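Chapter 4
Shelves, Walls and the Light Between Them

Danjuma Afolabi
5 Oct 2023

Before we come to anything so grand as a plan, I should like you to go and stand in the doorway of a room you know well, and stay there for a good deal longer than feels sensible. Most of us stopped looking at our own rooms years ago. We know where the switch is and which drawer sticks, and beyond that the room has become a sort of habit. In the first three chapters we dealt with floors, with storage and with the awkward business of deciding what to keep. Now we lift our eyes a little, to the band of wall between the top of a table and the ceiling, where pictures hang and shelves are fixed, and where (in my experience) a room either settles down or goes on fidgeting for years.

My students at Nundetti used to groan when I set them the doorway exercise, and I set it every April all the same. They were to write down the first place their eye came to rest, then the second, and to leave it at that. Try it with a single framed picture and the shelf beneath it. 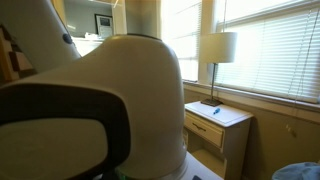
What matters in such a pair is the gap. A picture hung a long way above its shelf seems to float off towards the ceiling, and the shelf is left looking as though it belongs to some other wall. Bring the two closer and they begin to read as one thing, and you may then put very little on the shelf and still feel that the corner is finished. I have hung a great many pictures too high in my time, and I have the filled holes to show for it! A pale mount helps as well, especially on a grey or bluish wall, where it gives the eye somewhere bright to land.

Recessed shelves ask for a slightly different kind of patience. They are already part of the wall, so they look tidy even when they are not, and we are tempted to fill them to the brim. When I helped with the reading room at Shehu we were handed a budget of 800 pounds and a nook full of box files, and the best thing we did cost nothing whatever – we took out more than 30 of the files and found them a cupboard. After that a small frame could simply lean against the back, with no nail and no fuss, and be moved whenever anyone grew tired of it.
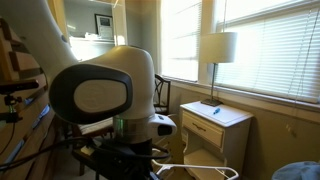

Fig. 4.2 White shelves in a recess, with a small frame propped on one of them, beside a window with its blinds drawn.

Daylight has a strong hand in all this. White shelves next to a bright window can lose their edges, and pale things put on them all but vanish at midday, then come back again as the afternoon goes on. You may like that, and I rather do, but it is worth knowing before you decide where a favourite object is to live. A dark frame holds its own in strong light. So does wood with some honey or brown in it, and a piece of that sort on the opposite side of a room will often steady a wall that has gone a bit chalky.

The furniture near the window needs thinking about in the same breath. A low white stand under the sill keeps quiet and lets the light pass over it, whereas a dark-framed chair draws a firm outline and wants a little floor around it. Striped seats are cheerful company for plain walls, and two chairs with matching cushions can be set one behind the other without looking like a queue.

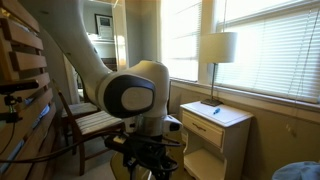 Werano, reading an early draft of this chapter, objected that all my advice supposes a person is standing up, and that a room is mostly used from a chair, so the doorway exercise ought to be done a second time sitting down. I have taken the point. Do it twice, then, and keep both sets of notes, for we shall want them in the next section, where we measure the wall and draw it out on squared paper.

Contact the author | © Danjuma Afolabi | Back to top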